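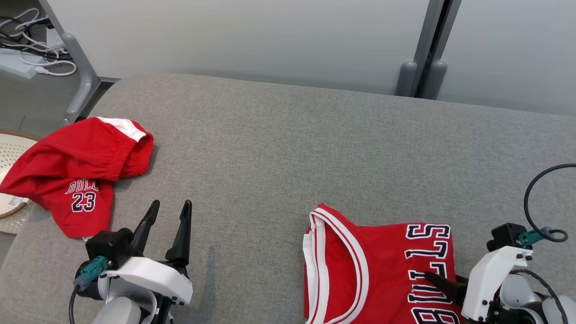
How Cloth Is Made

Look closely at the clothes you are wearing. Every piece of cloth is made of threads, and every thread is made of much smaller pieces called fibers. A fiber is thinner than a hair. One fiber breaks easily, but when many are twisted together they make a strong thread called yarn.

Where do fibers come from?

Some fibers come from plants. Cotton grows as white fluff around the seeds of the cotton plant. Linen comes from the stem of a plant called flax.

Some fibers come from animals. Wool is the hair of sheep, cut off in spring when the sheep no longer need a thick coat. Silk is made by silkworms, which are really caterpillars. They spin it to make their cocoons.

Other fibers are made in factories. Polyester is a kind of plastic. It is melted and pushed through tiny holes, a bit like water through a shower head, and it hardens into long threads. Many sports clothes are made of polyester. It is light, and it dries faster than cotton.

Spinning

Twisting fibers into yarn is called spinning. Long ago people did this by hand with a stick called a spindle. Later they used spinning wheels. Today machines do most of the work.

You can try it with a cotton ball. Pull a little of the cotton out with your fingers and twist it as you pull. Keep twisting the same way. If you let go too soon, it comes undone.

Weaving and knitting

There are two main ways to turn yarn into cloth.

In weaving, one set of yarns is stretched tight on a frame called a loom. These yarns are the warp. Another yarn, the weft, goes over and under them from side to side. Jeans and bed sheets are usually woven. So is the cover on many sofas.

In knitting, the yarn is made into loops, and each loop is pulled through another one. The loops can stretch and spring back - that is why a T-shirt goes over your head so easily. T-shirts, socks and most sweaters are knitted.

The old mill at Drarnbridge

The town of Drarnbridge had a weaving mill beside the Rinley River. The river turned a big wheel, and the wheel turned the machines. At its busiest the mill had 439 looms and 400 workers. The looms were so loud that the workers learned to read each other's lips. The day began at 5 in the morning.

Adding color

Most fibers start out white, cream or brown. Color is added with dye. People once made dye from roots, leaves and even insects. Madder root gives red, and indigo leaves give blue. Most dyes used now are made in factories.

Letters and pictures can be printed on cloth after it has been dyed, or sewn on as separate pieces.

Words to know

Fiber: a very thin strand.
Yarn: fibers twisted together.
Loom: a frame or machine for weaving.
Dye: something used to color cloth.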